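Category: Home Storage > Set-up and Use Guides > Pantry and Medicine Shelf

Section 4. Loading the Vareo Bins and Fitting the Shelf Liners

This section applies to Vareo translucent bins used with the Hodari shelf frame. The frame must be assembled and leveled as described in Section 3 before any bin is loaded. Persons using the older Odthorpe frame should refer to the supplement at the back of this manual, as the shelf spacing differs.

4.1 Before You Begin

Clear the shelf completely and wipe it with a damp cloth. Allow the surface to dry. Liners placed on a damp shelf will curl at the edges and may mark the finish.

Sort the goods to be stored into two groups: boxed goods, which go into the bins, and flat or loose goods, which go into the drawer trays covered in Section 5. Boxed goods include tea, dried foods, packaged remedies and similar items sold in small cartons. Glass bottles should not be placed in the same bin as cartons.

Check the date on each item. Expired goods should be set aside and disposed of according to local rules.

4.2 Fitting the Liner

1. Select a plain sheet of paper or thin board large enough to cover the shelf. Printed sheets are not recommended, as some inks transfer to the underside of the bin.

2. Lay the sheet on a flat surface and measure the shelf from the inside of the frame. Mark the sheet lightly in pencil on the side that will face down.

3. Cut the sheet 2 mm short on each side. A liner cut to the full width of the shelf will buckle when the bin is pushed back.

4. Place the sheet on the shelf with the back edge against the rear rail. Smooth it from the center outward with the flat of the hand.

5. Inspect the side edges. If an edge has lifted or curled, turn the sheet over and leave it under a light, flat weight overnight.

Note: Liners should be replaced when they become stained or creased. Replacement sheets may be cut from any suitable stock - the Uddin liner pack is sized for this frame but is not required.

4.3 Loading Boxed Goods

1. Set the bin on the lined shelf with its higher wall toward the back.

2. Place tall, narrow cartons on their short ends, with the main printed panel facing the front of the shelf. Where the name of the product runs vertically, the carton should stand so that the name can be read from top to bottom.

3. Leave unopened shrink-wrap in place. The film keeps dust and kitchen moisture away from the carton until it is needed.

4. Load the heaviest cartons first, at the back, and work forward. Do not stack one standing carton on top of another.

5. Leave enough space beside each carton to grasp it by the sides. Cartons pulled out by the top flap are likely to tear.

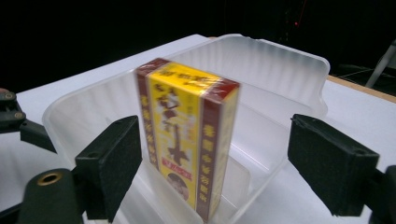
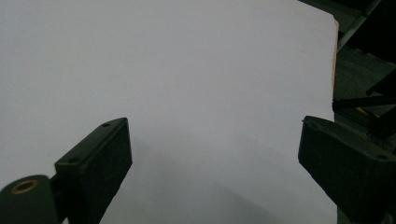 6. Slide the bin back until it meets the rear rail. Check that the liner has not moved. If it has, remove the bin, smooth the liner and repeat.

7. Each bin may hold up to 40 cartons of the smallest size. Larger cartons should be limited to a single row.

CAUTION: Translucent walls do not block light. Goods marked for storage in the dark must be kept in a closed cabinet, even when the carton is sealed.

CAUTION: Remedies and medicines must be kept out of the reach of children at all times. The bins have no lock and must not be relied upon for this purpose.

4.4 Labeling

Labels are optional where the carton can be identified from the front. Where several languages appear in the same household or office, it is advisable to add a small card to the front of the bin giving the contents in a language all users can read. Attach the card to the bin and leave the carton itself unmarked, so that dosage and ingredient information is not covered.

4.5 Routine Care

Empty and wash each bin by hand every June, or sooner if there has been a spill. Use warm water and mild soap. Abrasive pads will scratch the frosted finish - a soft cloth is sufficient. Dry the bin fully, including the underside of the rim, before returning it to the shelf.

Do not place bins in a dishwasher or near a stove.

Replacement bins may be ordered under part number 1644. When ordering, state whether the shelf frame is a Hodari or an Odthorpe model.

Section 5 covers the drawer trays.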